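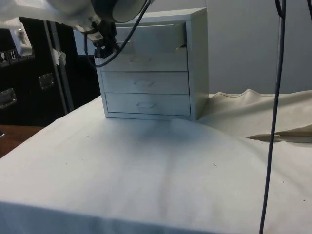

Home Opinion Letters Archive Subscribe

June
By Delali Annan

In praise of the small drawer

My neighbour Iddrisu Yakubu keeps his papers in 66 labelled plastic boxes, and he believes this is order. I disagree with him, in a friendly way, every time I visit. For small things I believe in a little chest with four drawers, plain and white, that can stand on a table.

A box has a lid, and on the lid you put another box. After one month you do not open the bottom one any more. A drawer does not let you do this. You pull it, you look, you push it back with one finger. It takes no more effort than opening a letter. 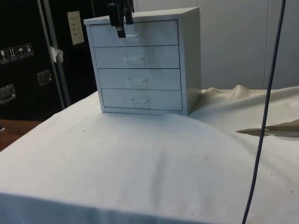 I also prefer four drawers to ten. With ten you need labels, and then you are organizing the labels. With four the hand learns by itself: stamps and keys, thread, batteries, and at the bottom the things which have no name. I admit that the bottom drawer is a weakness of my system – mine has a foreign coin in it that I have moved through three apartments.

People ask me about handles. I like the kind that is cut into the front, the same colour as the rest, because a knob catches my sleeve. My sister says such a chest looks like it belongs to a dentist. She may be right, but she borrows my batteries and always finds them.

Iddrisu has now promised to empty one box. He did not say which year.

Related
Do we need a second kitchen table?
Letters: keeping buttons
The shed on Skusungate, one winter later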